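Bravach Fitted Sheet, Deep Pocket

Bedding > Sheets > Fitted sheets

Item no. 1656
In stock. Orders placed before noon go out the same day, Monday to Thursday.

The Bravach is our everyday fitted sheet for thicker mattresses. It is cut from a plain cotton percale and has elastic all the way round the hem, so it holds at the sides as well as the corners. We have sold it in one form or another since the shop was in Skindgate market, and it is still the sheet most of our guest house customers reorder.

Sizes: single, small double, double, king, super king
Colours: white, chalk, pale grey, navy
Fabric: 100% cotton percale
Elastic: full hem
Care: machine wash at 60, tumble dry low, warm iron
Sold: singly, or in packs of 20

What changed this year

The old version had elastic at the four corners only. It was cheaper to make and easier to fold, but on a deep mattress the long sides worked loose and had to be tucked back in. Rainer Rothe, who does our buying, asked the mill to run the elastic round the whole hem and to make the corner seams longer. The mill did both. The price went up slightly in March and has stayed there.

The corner seam is now double stitched. The size tab has moved as well. It used to be sewn at the top left corner, where it was hard to find in a pile of washing, and it is now at the centre of the foot end. If you line the tab up with the middle of the bed base before you start, the sheet will go on the right way round first time.
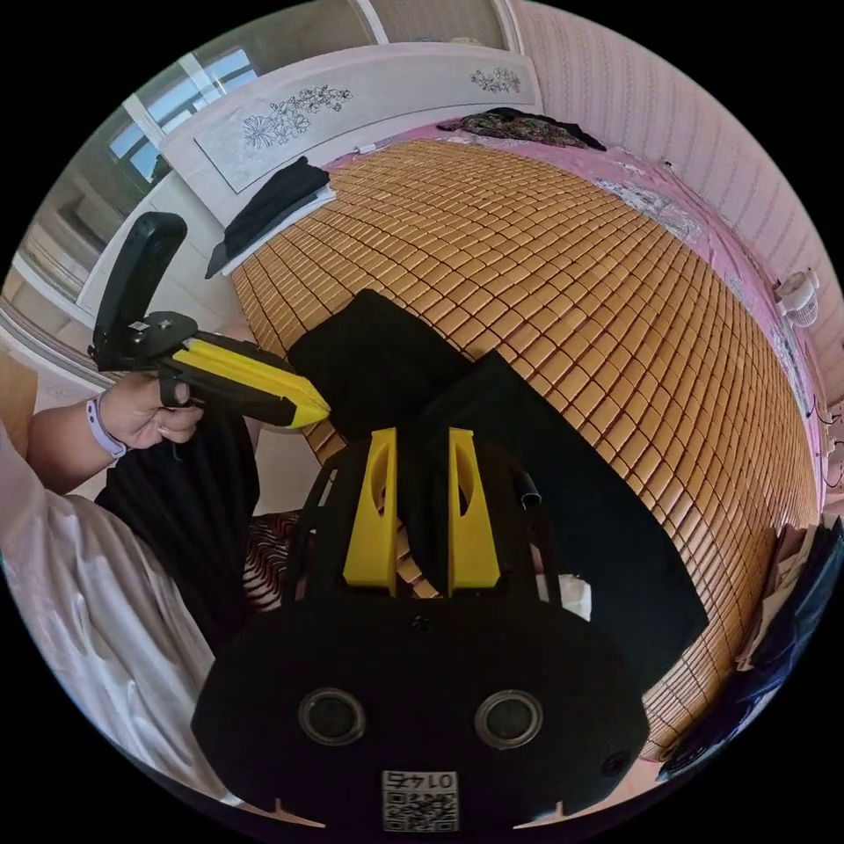 Reading time: 4 min

Choosing the right depth

Measure the mattress from the bottom seam to the top seam at the side, without pressing down. If you use a topper, leave it on and measure the two together. Add a little for the part that turns under.

Most foam mattresses will take the standard Bravach. Pocket sprung mattresses vary a lot, and pillow-top ones are nearly always deeper than the label says. If you are between two depths, take the deeper one. A slightly loose sheet can be pulled under, but a tight one will lift the mattress edge and wear through at the seam.

We do not recommend the deep pocket sheet for sofa beds or for children's cot beds. The Plaliseo shallow sheet is a better fit on those and costs less.

Putting it on

Start at one head corner and then do the foot corner diagonally opposite. The remaining two will go on without much pulling. Run a flat hand under each long side so the elastic sits beneath the mattress and not halfway up it. On a bed against a wall, do the wall side first.

Washing

Wash before first use. Percale feels crisp and a bit stiff out of the packet and softens over the first few washes. Expect some shrinkage, which is allowed for in the cut. Keep the navy apart from the lighter colours.

Close duvet covers before they go in with fitted sheets, or the sheets will end up inside them. Take everything out of the dryer while it is still slightly damp if you want to skip the ironing. Fabric softener is best left out — it coats the cotton and makes it slower to dry.

If the elastic starts to go, check the dryer setting. High heat is the usual cause.

Guarantee

Seams and elastic are guaranteed for 12 months in home use. For hotels, guest houses and holiday lets the guarantee covers the seams only. Keep the order email and send it to us with a note of the fault. We do not need the sheet back unless we ask for it.

Unused sheets can be returned in their packaging within 20 days. Washed sheets cannot be returned unless faulty.

Trade orders

We supply more than 20 sheets at a time on account. Dirk Engelhardt looks after trade customers and can send fabric swatches, including the Bucur cotton and polyester blend, which dries faster and creases less but feels warmer to sleep on. Trade packs come without individual wrapping. Size tabs can be colour coded on request, at a small charge per pack.

Goes with

Bravach flat sheet, same fabric and colours
Bravach pillowcase, housewife style, sold in pairs
Bucur mattress protector, quilted, full elastic
Plaliseo shallow fitted sheet

Delivery

Single sheets go by post and fit through most letterboxes. Trade packs go by courier and need someone there to sign. Collection from the Skindgate warehouse is free, but please ring first so the order can be brought down to the counter.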